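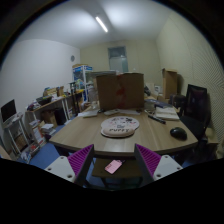 Fig. 1. Vue depuis la pince tenue à la main : tapis de souris à repose-poignet et souris noire sur la table.

Plan d'équipement Biwott, pinces à main

Contenu du dépôt
materiel.csv : une ligne par article, prix unitaire hors taxes, fournisseur, délai annoncé.
budget.ods : totaux par poste, calculés à partir du fichier précédent.
notes.txt : questions en attente auprès des fournisseurs.

Périmètre
Le plan couvre l'achat de 2 pinces à main avec caméra, les doigts de rechange et le stockage des enregistrements. Les tables, les chaises et les objets manipulés ne sont pas comptés, l'atelier les a déjà. Aucun bras motorisé n'est prévu à ce stade.

Montants retenus
Pinces et caméras, devis Clerkov : 1925 euros.
Disques et sauvegarde, devis Zadbridge : 1115 euros.
Doigts, patins et visserie : quelque 400 euros, à préciser quand le tarif de la matière souple sera reçu.
Les frais de port ne figurent dans aucun des trois montants.

Ordre des commandes
Les disques d'abord. La commande Clerkov part ensuite, une fois le support de caméra validé. Les doigts se commandent par paire, gauche et droit, avec leurs platines. Vérifier l'entraxe des vis avant de valider : l'ancien modèle Uvov n'est pas compatible.

Limites
Les prix datent de mars et ne sont pas indexés. L'usure des patins n'a pas été mesurée, le poste des pièces de rechange reste donc une estimation. Les heures des opérateurs sont suivies dans un autre fichier.

Modifications
Toute nouvelle ligne dans materiel.csv doit porter une référence de devis. Les lignes sans référence sont ignorées dans le calcul des totaux.

Contact : Gladys Langat, achats et planification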